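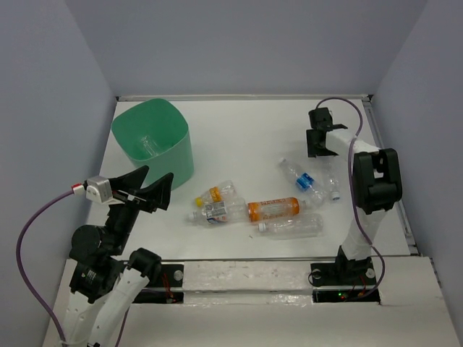

3.2 Vehicle choice and route length among self-drive visitors

The second part of the analysis concerns the relation between the vehicle a visitor hires and the distance that visitor goes on to cover. Booking records were supplied by two hire firms, Madutska and Burnell, both of which rent out ordinary cars as well as four-wheel-drive vehicles with roof tents. After repeat entries and cancelled bookings had been removed, 724 completed hires remained. Odometer readings at collection and return were present for all of them.

The mean distance per hire was 2,848 kilometres. Visitors in four-wheel-drive vehicles travelled further in total than those in ordinary cars, but they also kept their vehicles for longer, and when distance is divided by the number of hire days the gap between the two groups becomes small. This agrees with the view put forward in Section 2 that the length of the holiday, more than the type of vehicle, sets the length of the route.

Route shape was treated separately. Each hire was placed in one of two classes: loops, in which the vehicle was returned to the depot where it had been collected, and one-way journeys. Loops were by far the more common. One-way journeys carried a return fee at both firms, and the written comments left by customers suggest that this fee was often noticed only at the final stage of booking. Several visitors stated that they had redrawn their route as a result – in most cases by leaving out the northern section altogether.

Figure 4 shows mean daily distance by day of hire. The first day is short, as would be expected where collection takes place after a morning flight. Daily distance then rises and remains fairly level until day 9, after which the number of hires still running falls and the line should be read with care. A second low point appears among visitors who stayed at the Skoltarside camp, where a minimum stay of two nights applied from June onwards.

The grouping of stops follows the method set out by Deák, with one change. Halts of less than about 2 hours were counted as part of the day's drive and were not entered as visits. Fuel stops and roadside meals would otherwise have outnumbered all other kinds of stop and hidden the pattern of overnight stays, to which we turn in Section 3.3.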